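Ticket 686: Griva cups, one won't sit straight
Opened 14/01/2023
Status: waiting on supplier

Hi all, me again! I bought the Griva cups from the Uken shop for our break table and the green one keeps leaning. I've washed it, dried it and pressed it down (gently, I promise), and it still goes off to the left. Blue and pink are fine.

What I tried first was moving them all to the back, near the wall, with the can left out at the front. Green still has its tilt. 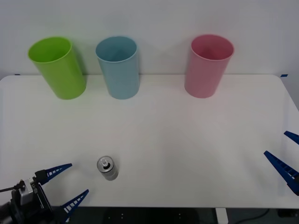

Update 1

Swapped green and pink over, same lean, so I'm not blaming the table. Ran a finger round the base and there's a tiny ridge on one side. Zana support suggested standing it in warm water for 7 minutes. Did that twice, no change.

Update 2

Uken will replace it if I send the order number, which is on a receipt I last saw in September. Still looking! Please leave this one open.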